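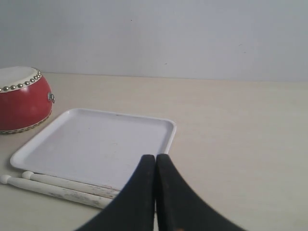 Robots still slow at tidying up, Kellmont trial finds
September 6, 2019
By Anatole Collet

KELLMONT - A robot arm can put a toy store's display table back in order, but it takes far longer than a clerk does and it still drops things, according to results released by Fundidberg, the automation company that has been running the tests here.

The company spent the summer trying out its two-fingered arm on chores borrowed from homes and small shops. The list was written with the staff of Timholm, a store on the east side of town that sells toys, musical instruments and kitchen goods. It included clearing a tray, putting drumsticks back with a drum, folding dish towels, stacking bowls, closing drawers and returning small items to the right bin.

The arm made 1000 attempts in all. Fundidberg counted an attempt as good only if every item ended up where it belonged and nothing had to be picked up off the floor or set straight by a person. By that measure the machine did best on trays. It finished the tray jobs correctly 86 percent of the time. Towels were at the other end, at 34 percent.

The remaining chores fell between those two, and the company did not give separate scores for them.

"Trays are flat, they don't bend, and they stay put if you don't bump them," said the engineer in charge of the trial. "A towel is a different shape every time you look at it."

Long, thin objects caused more trouble than the team had planned for. A drumstick or a wooden spoon lying on a table leaves very little for the fingers to get under. If the grip closes off center, the stick turns in the fingers as it is lifted, and the heavy end swings down. When two sticks are side by side, the arm will sometimes pick up both when it has been told to pick up one. It can also push the second one away while reaching for the first, and then has to look for it again.

Drums had their own problems. The smaller ones are round in the body and often glossy, and the software has a hard time judging where a shiny curved surface begins. The arm was told to leave the drums alone for most of the trial and move only the things next to them. In the last few weeks it was allowed to slide a drum a short distance, with mixed results.

Speed was the other weak point. The tray job took the arm an average of 40 seconds for each item moved. Most of that time went to looking and planning. The arm stops above the table, takes a view from the camera at its wrist, works out a path, moves a short way and checks again. Clerks at Timholm were not timed, but the store's manager said she would expect one of her people to clear the whole table in less time than the arm needs for a single spoon.

She said she would still think about having one in the store after closing.

"At night I don't care if it's slow," she said. "I care if I come in and there's a bowl in pieces. Right now I would come in and there might be a bowl in pieces."

The store loses a good part of each evening to putting things back. Children try the instruments and leave them wherever they were standing. Sticks and mallets end up in the kitchen section, and measuring spoons end up with the drums. The manager said the sorting is dull work, and that the late shift is the hardest one for her to fill.

Fundidberg does not sell the arm for this kind of use and has not set a date for doing so. Its current customers are warehouses, where the arm moves boxes of known size from one known place to another. The company said the Kellmont trial was meant to show how far that same equipment could be pushed with new software and a different set of fingers. The fingers used here are softer at the surface than the warehouse version and curve toward each other so that the tips can meet.

People guided the arm through each chore by hand before it was asked to do anything alone. An operator sat at a desk with a pair of controls and did the job through the arm, over and over, while the system recorded the movements along with the camera views. Those recordings were then used to train the software. The operators were paid by the hour, and several came from retail jobs in the area.

One of them, who had worked in a hardware store, said the first week was frustrating. "You know just how you'd do it with your own hand, and you can't do it that way," he said. "You learn to come in from above and go slow. After a while you start to see the table the way the thing does, and you stop trying to scoop."

He said the job he liked least was the dish towels. He got good at folding them through the arm by the end, he said, but the arm did not get good at folding them from him.

The table used in the tests was kept plain, with few objects on it at a time. Fundidberg said this made it easier to tell what had gone wrong after a failed attempt. The company agreed that a real kitchen counter or store shelf would be harder, and said the scores should not be read as a forecast of how the arm would do in one. The lighting was also kept steady, and no one walked through the work area while the arm was running on its own.

A short set of attempts was made with more clutter, using up to a dozen small items. The company described those results as poor and did not include them in the totals.

Cost is another open question. Fundidberg would not give a price for the arm, the camera and the computer that runs them. Timholm's manager said she had not asked, and that she would want to see it get through a week without help before she did.

The arm also needs attention between jobs. When it fails, it often stops and waits, and a person has to clear the table and start it over. Staff at the trial said this was the main reason a night shift with no one in the building is not practical yet. A stopped arm does no harm, but it does no work either, and the store would open in the morning with the table half done.

The company plans a second round of tests in November. Towels will be left out. Trays and bowls will stay, and the drumstick chore will be made harder by placing the sticks at odd angles and partly under other things. The team also wants to try a faster way of planning, in which the arm starts to move before it has settled on the whole path. That should cut the time spent waiting above the table, though the engineer said she expected more dropped items at first.

Timholm has agreed to take part again and will lend goods from its shelves. Items that come back scratched will be paid for by Fundidberg, under the same terms as this summer. Results from the second round will be posted on the company's website when the tests are finished.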